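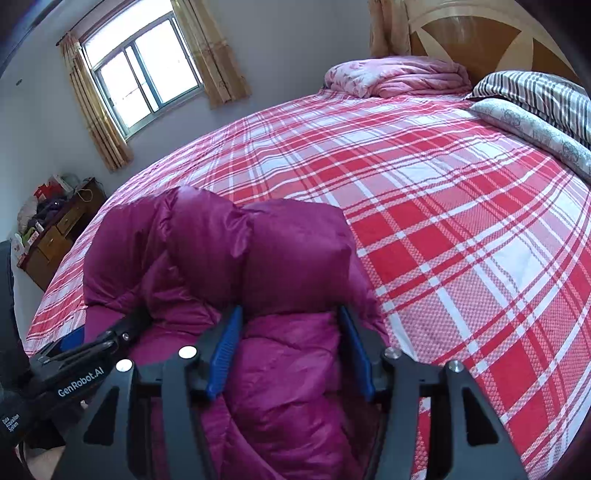
A comforter is a thick bed covering made of two layers of fabric with a filling between them. It is laid over the top sheet and is usually used without a separate cover, which sets it apart from the duvet, a plainer insert meant to be buttoned or tied into a washable case. In everyday speech in the United States the two words are often used for the same thing.

Construction

Loose filling moves around inside a shell unless it is held in place by stitching. The simplest method, called sewn-through, joins the top and bottom layers directly along each seam. It is cheap and keeps the filling where it belongs, but the seams hold no filling and let heat escape. In baffle construction, narrow strips of fabric stand upright between the two layers and form chambers, so the filling can rise to its full height across the whole surface. Channels may run the length of the bed or be divided into boxes.

Filling

Down is the soft undercoat of ducks and geese. Its quality is commonly given as fill power, the volume in cubic inches that one ounce takes up under a set weight. A comforter rated at 700 needs less down for the same warmth than one with a lower rating. Feathers are heavier and have quills that can work through a loosely woven shell. Polyester is the most common synthetic filling. Wool, cotton and silk are also used.

Shell

Shell fabric for down is tightly woven to keep the filling in. Cotton is widely used. Satin weaves in silk or polyester give a shiny surface and tend to slide on the bed.

Care

Most polyester comforters can be machine washed if the drum is large enough. Down needs a mild soap and a long drying time at low heat, and clumps should be broken up by hand between cycles. Storage in a breathable cotton bag is preferred to plastic, which traps moisture. Long compression flattens both down and polyester.

See also

Bedspread
Duvet
Eiderdown
Quilt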